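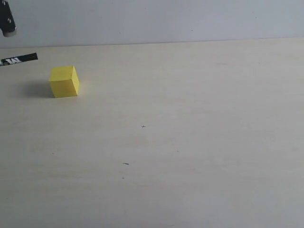
Fitted the Hamann heated grips to the touring bike in August, after two winters of putting it off. Notes follow for anyone with the same bars.

The kit comes with a controller, a fused loom and two grips. The throttle side has a larger bore to go over the plastic tube. Mine had raised ribs on the tube, so these had to be filed down until the grip would slide on with firm hand pressure. Go slowly and check often. The left side went straight on with the supplied glue, which sets in 5 minutes at most, so have the cable exit lined up before you start.

I took the feed from a relay switched by the tail light circuit. The instructions show a direct battery connection – this works, but leaves the controller on standby with the key out. The loom runs under the tank on the right and is tied at the headstock with enough slack for full lock both ways.

First proper run was Rernwood to Brekow and back by way of Erance, 200 miles, leaving before six. Level 2 was enough with summer gloves. Level 5 is too hot to hold for long. Battery voltage at idle stayed normal with the headlight on.

The throttle cable needed a small adjustment afterwards. Bar end screws went back in with thread lock. I still have to shorten the spare length of loom behind the fairing.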